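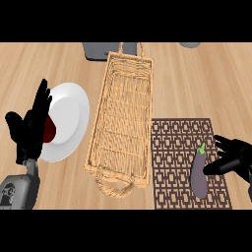

Fig. 1. Tabletop task in the simulator: plate, basket, and an eggplant on a placemat.

Handout 8: Looking at a simulation kit before you buy it

Welcome back, everyone! Today we go over the Stumura kit, the two-handed practice package sold by Privari, and I'd like you to read it the way a careful shopper would (I say this every January, and every January somebody falls for the brochure).

The kit is software only. A seat costs $125 a year, or $100 if the school takes the whole bundle, and it comes with 155 ready-made tasks. Setup took me around 8 minutes on the lab machines, which was a nice surprise.

In Fig. 1 the right hand is close to the eggplant and the basket is still empty. Before you run the task, write down how you would bring those fingers in yourself, and where you'd want the thumb. Then try it, and compare!

My one grumble is the manual, which spends page after page on menus and hardly a word on how contact between fingers and objects is worked out. Silvan Fuchs has kindly put his own notes in the Hisley folder, so please read those first.

Short write-ups are due 2018-04-26.

This site uses cookies to remember your settings. Accept | Manage choices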